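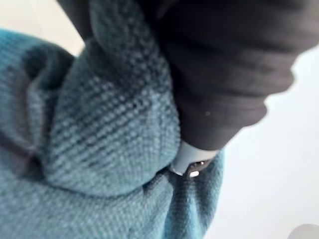
Re: [Laston-knitters] Blocking wool in October

Hi all — I tried the vinegar soak on my Flullell cardigan and the smell was gone by morning. I used 800 yards on the thing, so I was nervous! 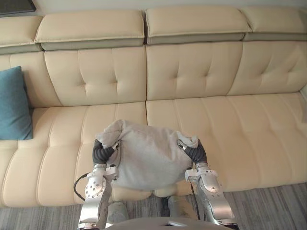 I'd still skip it for anything hand-dyed, though, and I pinned the cuffs two times before they sat right. Does anyone steam theirs?

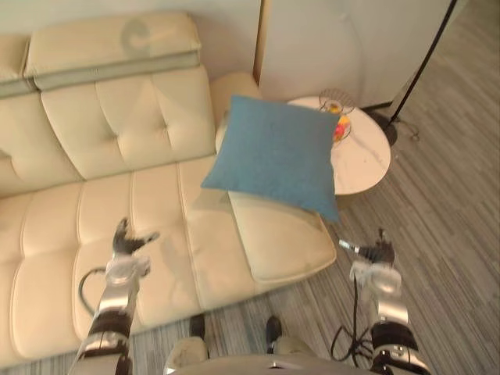
Thulani Mabaso wrote:
> I only steam the button band, with a damp towel on top. Eight minutes is plenty.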